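Plurska Workshop > Meetings > Minutes
2 min read
Filed under: Safety & Incidents

Minutes from the December catch-up, typed up by me, Mārtiņš Navickas, because I lost the draw again. We started at 4:15 and everybody had coffee, so spirits were okay considering the subject.

First up was the pinch. One of our hand-held grippers kept closing after the trigger was released, and it nipped a thumb during toy sorting. No broken skin, thank goodness! Adomaitis had already opened the unit up and found the return spring hanging off its post. The log shows 17 late releases in 200 grabs, which is way more than I'd have guessed (I'd only noticed a couple myself).

We talked for a while about soft toys. The squishy ones hide the problem — they give a little, so you don't feel that the jaws are still pushing. Hard toys pop out and you know right away. 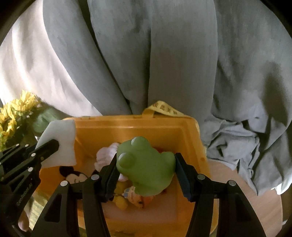
Anyway, my vote was to stop using the bad unit until the new spring is in, and that passed without a fight. Trelance can send springs, but they want us to order 200 of them. We'll ask for a smaller bag first. I'm doing that one.

Second thing, the stop switch. It's too far from the bin! If you've got both hands busy you can't get to it. Adomaitis will try a foot pedal and bring it next time.

The Brovevex software update got pushed back again. I'm a bit grumpy about it, and I asked for that to be written down, so there it is.

Still open: who checks the springs each morning, and where the checklist hangs. Wrapped up at 5:05.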